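手持夹爪采集叠杯数据，夹杯子老是一次带起两个，怎么办？

Radu　发表于 3月

我们学校机器人社今年做叠纸杯的学生项目，人拿着一对手持夹爪示范，再拿数据去训练。已经录了60条，超好玩！可是从杯摞上取杯时经常两个粘在一起，录的时候还得用另一只手去抖，废了不少。大家都怎么摆杯子的？

Hunano　社团老队员

哈哈我们去年也卡在这儿！后来每摞纸杯先拆散再松松地套回去，一下子好多了。另外杯子倒扣着放，两摞并排搁在黑色铁丝杯架里，左右手各管一摞，夹爪从两侧往中间靠，不容易打架。
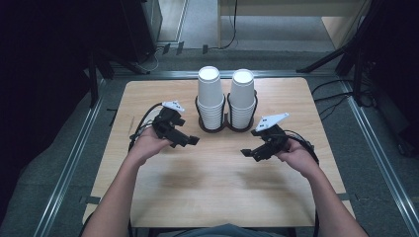

图／Clavwood 机器人社

夹的位置也有讲究，别夹太低，只碰最上面那个杯子的边，慢慢往上提。我们练了两个下午手才稳，录满300条以后模型取杯明显利索了，看它自己叠起来那一刻全社都在叫！

Neville Marsden

补充一点：先别急着录，空手把动作走三遍，左右手的先后顺序定下来，全组照同一个顺序做。我们在 Barkville 比赛前换过人，每人习惯不一样，有50多条只好重录。

阿杯

换个牌子的杯子试试？我们买的那种杯壁滑一点，基本不粘。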